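July
Football | Fixtures & Officials

A rearranged match looks simple on the website. One line goes, another comes in. I wanted to know how it gets there, so I rang Sigrun Sjöberg.

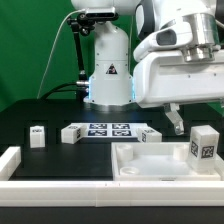
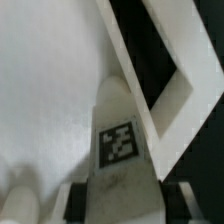
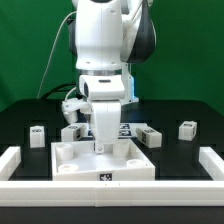
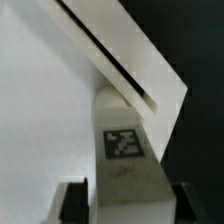 Solveig Tangen
Football writer

Sigrun has been fixtures secretary of the Drorum League for five seasons, and she picked up on the second ring with her mouth full. "Toast," she said. "Sorry. It's been one of those mornings!"

The reason for the toast at eleven o'clock was Plostport Town against Atomura Rovers, which had been called off the night before with a flooded penalty area and has now been moved for a second time. I asked how bad the pitch was and she laughed at me. "The referee dropped a ball on the spot and it stayed there. It didn't bounce, it didn't roll, it just sat. He rang me from the centre circle and I could hear him squelching."

So what happens then? I'd always imagined somebody opening a big diary and picking a free evening, and it is a bit like that, only everybody else has a diary too. Plostport share their ground with the under-18s. Atomura have a cup tie coming (away at Doucet, horrible trip, I've done it on the coach and wouldn't again) and the league likes two clear days between matches. Then there's the referee, who has a job, and the assistants, who also have jobs.

"I offered them three evenings," Sigrun said. "Plostport could do the first, Atomura could do the second, and the third was fine with both of them until I found out the floodlights were booked in for repair. So I moved the kick-off to six and we'll play it in daylight."

I put it to her that Atomura's supporters aren't happy about six o'clock. A fair few of them finish work at half past five, and it's well over an hour up the road. She didn't argue. "They're right. I'd be cross. I've had some emails, most of them polite, and I've answered every one. But if we leave it any later we run into the last week, and I won't have two clubs at the top playing four games in eight days. Somebody gets hurt."

They are both at the top, of course. Win it and Atomura go level on points with Plostport, and the gate should be a good one whatever the hour. When these two met earlier in the season 3789 people came through the turnstiles, which for our league is enormous, and the tea hut ran out of milk before half-time. Almost 200 tickets had already gone for the new date when we spoke, and it had only been up since breakfast.

Tickets for the original match are still good, by the way. I asked her to say that twice so I'd get it down properly. Refunds are through the home club, and you need to ask before kick-off.

Does she ever get to watch any of it? "I'll be at this one," she said. "Behind the goal, in my wellies." Then her other phone went, it was Doucet wanting to talk about the cup tie, and she had to go.

Print this article
E-mail to a friend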